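Print this page | E-mail this page

Workshop notebook – November, bench side

Started 8:40. Carried on with the slotted metal parts from the Brumeck order. Kipchumba Ogola had left a note asking for the edges to be looked at again before anything goes to Cletimham, so I did that first and left the drilling for later.

Wiped down the wooden board with a dry rag. The finish on these parts is bright enough that the lamp throws glare into the slots, and I lost time moving it from one side to the other. Low and from the left works best. Put the part at the edge of the board, where I can see the ends of the slots without picking it up every time. 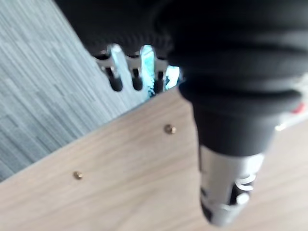 Slotted part at the edge of the board, teeth rounded, three slots.

Ran a nylon cord through each slot by hand. No snags on the first part. On the second there was a slight burr at the open end of one slot, taken off with 2,000 grit paper wrapped around a thin shim. Tried 500 first on a scrap piece and it left marks I could feel with a fingernail, so don't use it on anything going out.

The drawing from Muli gives the slot depth as 40 but leaves off the tolerance. Page 51 of the old binder has one for a similar part. Used that for now and wrote to ask.

Still to do:
Hear back from Muli on tolerance
Order more fine paper
Find the small brush from the Wunix kit – last seen in the sink

Stopped at 4:15. Parts are wrapped and on the second shelf.

Comments (3)

K. Ogola: Edges look fine to me. Page 51 is the old revision, check the loose sheet behind it.

Bench 2: Brush is in the drawer with the calipers.

tmr: What shim are you using for the slots? Mine keeps bending.

Contact the workshop | Copyright, all rights reserved | Back to top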